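Ifigeneia Moschos
Small thread about my peg robot, as some of you asked how it goes. I build it in the evenings at the shared workshop in Clivmont. I am not an engineer, so please be patient with my words. 1/

The task is simple to say: pick a shape, find its hole in the blue block, put it in. A child of two does it. My arm needed since April to do it badly. 2/

First problem was the fingers. My first pair was too short and the body of the gripper touched the block before the fingers did. I drew new ones, 83 mm long, and printed them at 100 per cent fill, so they do not bend so much. Iraklis Margaritis lent me his printer for two nights. Thank you Iraklis! 3/

Second problem was the angle. If the wrist leans only a little, the piece sits crooked over the hole and the arm pushes and pushes. I have now a limit in the program: if the motor current goes over 400 mA, it stops, lifts and tries again with a small turn. 4/

I call this program Clornico. There is no deep meaning, it was the name of the folder. 5/

The work at the moment, the blue block and the gripper in the bin: 6/

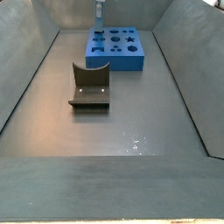
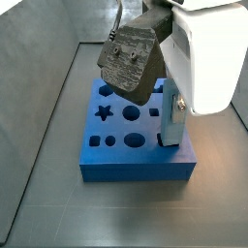 Elis Powell
Have you tried a small spiral search instead of lifting each time? Keep light contact, move in a slow circle that grows, and wait for the height to drop. On my own build it found round holes very quickly. Stars were another story.

Ifigeneia Moschos
Elis, thank you, I did not know it has a name! I tried something similar by hand with the joystick and I could feel that it wants to fall in. But my arm is not very soft. When it touches, it touches. I will try with lower speed and write what happens. 7/

About the star: the round peg does not care how it is turned, but the star does, so I must know the angle before I go down. For now I turn the star by hand before the arm takes it. I know this is cheating. 8/

Numbers for those who like them. Yesterday evening I let it make 140 tries with the round peg only, and 100 of them went in. Most of the bad ones were at the start, before I tightened one screw on the finger. I should check the screws first, every time. I write it here so I remember. 9/

Next I want to make the pick-up more regular. Takumi Kaneko suggests a little holder for each peg, so it waits always in the same position. I have drawn one, but the walls are too thin and I must draw it again. 10/

If somebody has experience with soft pads for the fingertips, please tell me which material you use. I have tried bicycle tube. It grips well, but then the peg does not want to leave. 11/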